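Chapter 4
Work Surfaces and Grooved Profiles

4.1 Purpose of the grooved surface

Small parts are often prepared, wrapped and measured on an aluminum profile. The grooves run parallel and serve as anchor points for stops and clamps. In this chapter the Sondard bench is used for all exercises, with a groove spacing of 18 mm unless a problem states otherwise.

A workpiece laid directly on the metal bears on the flat lands between grooves. Film or tape folded around the corners of a wooden block forms creases, and these add to the measured height. 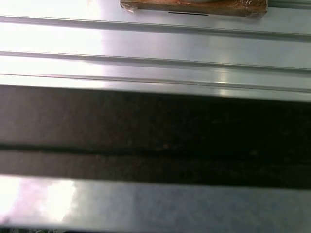 4.2 Reference dimensions

All lengths are given in millimeters. The standard test block measures 200 by 100 and is placed with its long side parallel to the grooves – the Chege method, introduced in Section 4.5, reverses this. Wipe the surface before each reading and record the height at both ends.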